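Kelska Hook Stand: progress report to the Rister Fund
21 May 2019

Dear all at Rister,

We've had a great spring! When we wrote to you in March we were still arguing about hook shapes, and now we have a stand we like enough to put on the table and keep there.

The white version won. We tried 14 sketches before settling on a slim pole with a round, flat base and a ring of curved hooks at the top. It takes up very little room at the bottom, which was the main request from the small kitchens and hallways we talked to (people are very protective of their counter space!).

The work table is set up too. A big foam board covers most of the wood, with tape at the edges, and the grid on it makes it easy to talk about where a base should stand. It has a few smudges already and we don't mind one bit.

Spending is on track. Aebischer quoted us for 8 more bases, and we've accepted. The one delay is the hooks: Drekent needs three extra weeks for the next set, so the heavier loading tests move back by the same amount. We'd like to keep the money for those tests in the budget line where it is now.

Next up:
- loading tests with cups, bags and coats
- a second base, slightly wider, to compare with the current one
- home trials with four households

We would love to have you over once the home trials start.

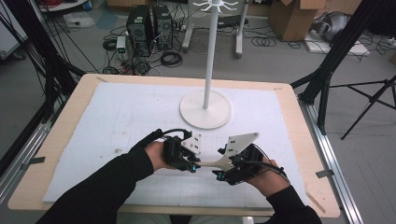
Household Objects Group, Kelska Workshop

The stand on its board at the work table, right of center and toward the back. Questions about the budget or the trials can go straight to Leonie Mösli.

Contact | © 2019 Kelska Workshop | Back to top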